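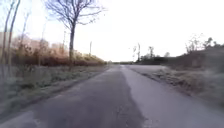
The survey robot that Korero runs on the lanes outside Hosgate weighs less than a family car and spends more time being calibrated than driving. Its job is to record the condition of minor roads so that repair crews can be sent to the right places. The routes are single stretches of asphalt with grass on both sides and no painted lines, which rules out the lane-keeping software sold for highway work. The machine has to find the edge of the pavement on its own. A frosted verge makes that harder, and so does a long strip of darker patching that meets the paler surface along a wavy seam. To an edge detector with its thresholds set wrong, that seam is a better edge than the real one.

Chiharu Miyazaki looks after the vehicle's sensing. Her setup sheet runs to 64 lines, and she works through it before every run from October to April. In the warmer half of the year a shorter sheet is used.

The first block covers the front camera mount. The bracket is a folded steel part with slotted holes, made by Dervishi, and it holds its angle well until somebody washes the vehicle. Miyazaki checks pitch with a digital level on the machined pad behind the lens, then drives the vehicle up to a target board and compares the image against a stored reference. If the two disagree, the reference wins and the bracket is loosened and reset. The bolts are tightened in a cross pattern, left for ten minutes, and tightened again.

Exposure comes next. Bright overcast is the usual winter sky in the district, and with automatic exposure left to itself the camera darkens the road to save the clouds. The fix was to meter from a window in the lower half of the image only. Sky detail is lost. No part of the survey uses sky detail.

The third block deals with the surface model. Early software treated any long change in gray level as a pavement edge, and on patched lanes the vehicle would drift to follow the joint between old and new material. Fedir Derkach, who wrote the replacement, gave texture more weight than brightness. Asphalt of either age has a fine, regular grain at the scale the camera resolves. Grass does not, even under frost. The model now has to see a change in grain as well as a change in tone before it will move the edge line. Seams are logged as defects for the inspectors and are otherwise ignored by the steering.

"I had the seam problem solved twice before it was solved," Derkach says. "The first two versions worked on every road except the one with the joint down it."

Blur is handled separately. At survey speed the near verge smears while the far end of the road stays fairly sharp, so texture taken close to the wheels is unreliable. Derkach's model reads grain farther up the road and carries the result back using wheel odometry. That puts a heavy load on the odometry, and the encoders have become the parts most often replaced. Road salt gets past the lip seal and pits the ring. Vija Luik, the workshop technician, now changes the seals every 1050 miles whatever they look like. A full change takes her 31 minutes, most of it spent cleaning the groove. She packs the cavity with marine grease and spins the wheel by hand while watching the pulse count on a handheld meter. Any missed pulse and the ring comes off again.

Connectors get the same attention. The original plugs behind the wheel wells have been swapped for sealed ones, with the cable looped below the plug so that water drips clear of it. Luik marks each plug with a paint pen across the joint. A broken line means it has backed out.

Data leaves the vehicle on a removable drive and is loaded into Atach, the company's defect database, the same evening. Kumiko Nishimura reviews the first 3 miles of each run by eye before the rest is accepted. She looks for a steady edge line and for gaps in the position record. Runs that fail are repeated. Last winter's failures were mostly traced to a fogged lens cover, and a small heater has been fitted behind the glass. It draws enough current that the battery check was moved from weekly to daily.

The next change planned is a second camera facing backward, on the same pattern of bracket. Miyazaki has already added its lines to the setup sheet and left the tolerances blank.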